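Prillow deal tracker, readme

List of tech takeovers and what happened to the product afterwards. Kept by Shu-fen Kwok, with Evanthia Karamanlidis doing the checking. Started as a spreadsheet at Kestow, moved here in March.

What's in it
3,403 rows, one per deal. Main file is deals.csv, plus notes.txt for the messy ones. Columns: buyer, target, price, currency, year announced, year closed, still_running (y/n/unclear).

Price is as announced. No inflation adjustment, dont ask, do it yourself. Blank means undisclosed. Zero means zero, there are 2 of those and both are real.

Known problems
- 34 rows have a closing year before the announced year. Typos from the old sheet, fixing them as we go
- Companies sold more than once get a row per sale. Balaskas is in there three times under slightly diffrent spellings
- Plotwood merger is counted as a takeover. Evanthia disagrees, see notes.txt
- still_running was last gone through for deals over 10 million only. Smaller ones may be stale

Using it
Free for anything, credit Prillow if you publish. Corrections by email or pull request, with a link to a source please. No source, no change.

To do: split currency properly, add sector column, charts.
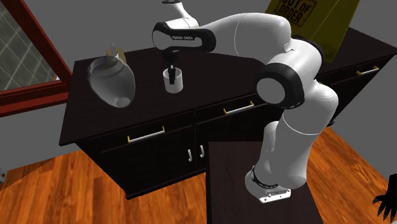

Gripper in the mug, simulated render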